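Section 4: Does the rack save space?

The Hudar brief claimed that storing plates on edge is always better than stacking them. We doubted it. Els Jansen kept the notes and Sem Van Wijk set out the dishes, a mix of plain colored plates and patterned ones.

On edge, any plate can be pulled without lifting the others - that much we accept. The saving in table space is harder to believe when the rack itself takes up so much room. We had 2 sessions, too few to settle it, and the claim stays unproven in our view.

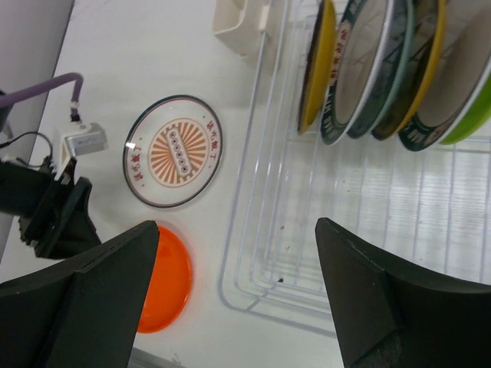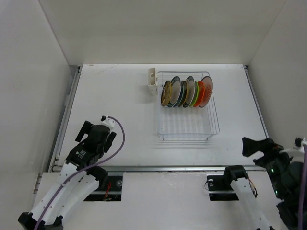 Fig. 3. Plates standing on edge in the rack, both views.

Warnside Student Projects - Contact - Back to top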